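Fabric Handler and Robot Minder, Costume Returns
Ovivlow, Cervantes Works
Posted 14 August 2022

Full time, permanent
2 posts available

Who we are

Ovivlow hires out costumes. Waiters, maids, pierrots, penguins, several grades of vicar. They go out clean and come back in bin bags, and in between we try not to imagine things. Cervantes Works is the building where the bags get opened, the contents sorted, washed, mended and put back on the rail.

Until January the sorting was done entirely by hand. Now a good part of it is done by a pair of robot arms running Rorkon software, which pick each garment out of the heap and move it to the right bin. On a decent day they get through 400 pieces. On a bad day they get through one piece, very thoroughly.

What has changed

Let's be plain about it, as you would hear it in the canteen anyway. Bench sorting used to be the whole job, and it isn't any more. The people who did it were kept on. Most of them moved to mending, where we had a backlog old enough to vote, and the others retrained on the arms. Their wrists are better. Their opinions of the arms vary, and you will hear those in the canteen as well.

The work left over is the awkward work. A robot is perfectly happy with a bath towel. Give it something with a cuff, a lining, a ribbon and a stretch of black velvet that swallows the light, and it needs a person nearby who knows which end is up.

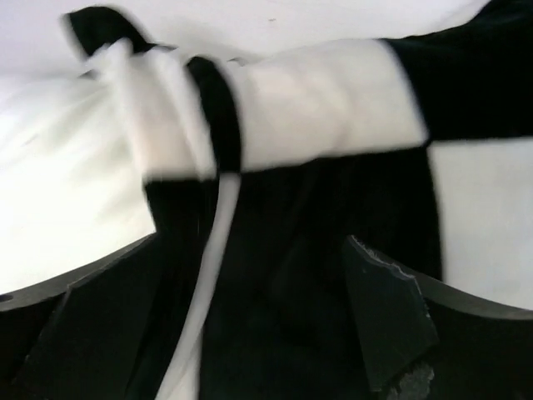

You would be that person. Training takes 13 shifts alongside one of the existing minders, and you won't be left alone with the arms before it's finished.

What you'll do

Tip out the returns and pull anything sharp, wet or alive before the arms start.
Watch the picks, step in when one goes wrong, and note what went wrong in words that somebody else can read.
Check gripper pads at the start of every shift and change them when they get ragged. They get ragged.
Label garments in Plaker, our stock system, which was designed by people who had heard of trousers but not met any.
Take a turn at the mending bench one shift in four, so that you remember what the clothes are for.

What we're looking for

You should know fabric: from a laundry, a wardrobe department, a charity shop back room or your nan. You don't need to have worked with robots. If you have, please don't rename them. We've been through that.

Patience matters a good deal. So does being able to press the stop button without feeling you've let anyone down.

What you get

Paid training, a proper chair and 259 hours of leave a year, bank holidays included. Free costume hire for you and one guest. A written promise that nobody's pay is worked out from the arms' pick rate, which the staff asked for and were right to.

How to apply

Send us a page about yourself and tell us about the worst garment you've ever had to deal with. No CV needed at this stage. Shortlisted people will be invited in for a paid trial half-day. Wear flat shoes and expect glitter.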